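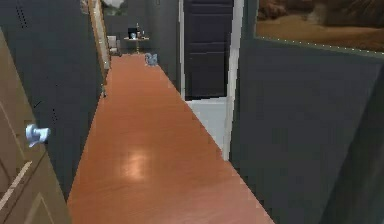 Members of the Pundness shared workshop have spent the summer teaching a home-built robot to get around a house, and so far all of it has been done in simulation. The robot is called Cassim. Its software runs on a second-hand desktop at the back of the workshop, where a small group meets after hours to build virtual rooms and try the machine out in them. The house has a long hallway with a polished wood floor and doors opening off both sides, and Regula Brunner, who started the project, said the hallway gave the group more trouble than any other part.

"A door left open changes the width of everything," she said. "We'd get a good run, open one door, and have to start over."

Brunner began work on Cassim last August after reading about simulators at home. The group now has 13 members. They have logged 831 trial runs, most of them short.

The bathroom was added in the new year. Members wanted a room with hard fixtures and tight corners, and a place to practise finding small things.

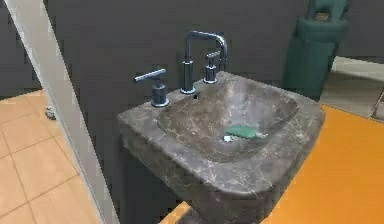
Green soap in the grey marble sink of the simulated bathroom.

Brunner said small items were still hit and miss. The software does well with things lying on the floor and less well with anything inside a basin, where the sides can hide part of it. A member is rewriting that section of the code and hopes to have it ready for the next build night.

Money has been modest. The group has spent $80 so far, all of it on a used graphics card. The wheels and motors for the real Cassim are being donated by Fusgate, a local repair shop, which has also offered bench space once assembly starts.

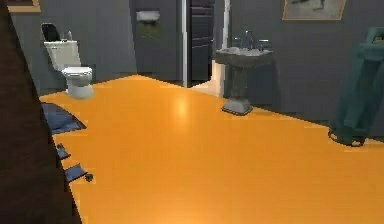
Gripper comes next

Work has now moved to the gripper, which the group calls Nernlow. In the simulation it is slate blue, with a slender upright finger. The plan is to have it pull on handles and pick up light objects before anyone cuts metal for the real one.

"Getting the finger up beside a cabinet without bumping it is slow work," Brunner said.

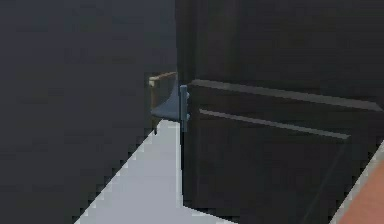 She expects the group to try 3 versions of the finger on screen and print only the best of them in plastic – the workshop's printer is in demand and jobs have to be booked ahead.

The workshop is open to new members, and no programming experience is needed. Anyone interested in Cassim can leave their name at the front desk.

Posted 29/01/2018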